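Clube de Robótica de Clustcombe

O Clube de Robótica de Clustcombe é um grupo de estudantes que se junta para ensinar robôs a fazer tarefas de cozinha: pegar numa caneca, pôr a mesa, arrumar comida de brincar. Escrevo este verbete na primeira pessoa porque fui membro durante muito tempo e o editor da enciclopédia local me deixou (obrigada, aliás!). Se alguém quiser uma versão mais sisuda, a página de discussão está aberta.

Origem

O clube nasceu num mês de outubro, quando Noboru Katayama, professor de eletrónica, conseguiu uma sala no rés do chão e pôs um papel na porta a convidar quem quisesse aparecer. Apareceram 9 pessoas, eu incluída, e metade vinha à procura do clube de xadrez. Ficámos quase todos. No primeiro ano só fizemos carrinhos que seguiam uma linha preta no chão, e ainda hoje acho que foi o ano mais divertido, com rodas a saltar para debaixo dos armários e discussões enormes sobre pilhas.

A mudança para a manipulação de objetos veio com Nelly Restrepo, que estava farta de linhas pretas e queria um robô que lhe pusesse a mesa. A ideia pegou logo. O projeto chamou-se Dovley, nome que saiu de um sorteio e de que eu, confesso, nunca gostei muito.

A mesa de cozinha

O coração do Dovley é uma mesa branca onde se espalham brinquedos misturados com objetos de verdade. Cada exercício parte de uma frase simples, do género «põe o morango no prato», e o resto é paciência. A disposição muda de sessão para sessão — aqui somos muito rigorosos, e quem arruma tudo em filinha ouve reclamações.

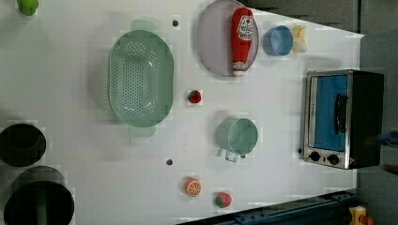
A mesa do projeto, com o escorredor verde, o prato lilás com o frasco de ketchup de brincar e o pequeno forno.

As peças têm os seus fãs e os seus inimigos. Os morangos são os preferidos dos novatos. A caneca verde é mais teimosa por causa da asa, que obriga a pensar por que lado se chega, e o ketchup deitado em cima do prato já deu pano para mangas: quem pega mal leva o prato atrás! O escorredor, largo e de duas abas, costuma servir de destino para a comida. Já o forno fica para os mais velhos, com exercícios próprios para a porta.

Funcionamento

Trabalha-se em pares. Um conduz o robô, o outro anota o que correu mal e depois trocam. Uma tarefa só é dada como aprendida depois de 70 tentativas registadas no caderno, regra inventada por Kenta Ebihara e contestada por toda a gente desde então (eu própria assinei um protesto). O caderno passou entretanto a ficheiro, mas continuamos a chamar-lhe caderno.

O Torneio Turkmont

Todos os anos o clube recebe equipas de escolas vizinhas no Torneio Turkmont, uma tarde de arrumação de cozinha contra o relógio. A pontuação máxima é de 500 pontos e o nosso melhor resultado foi 340, conseguido por Ryota Wada e Adoración Rivas com uma receita que incluía mexer na caneca por último. Perdemos na mesma, para a equipa Arai, que arrumou tudo com uma calma irritante.

Ver também

Projeto Dovley
Torneio Turkmont
Equipa Arai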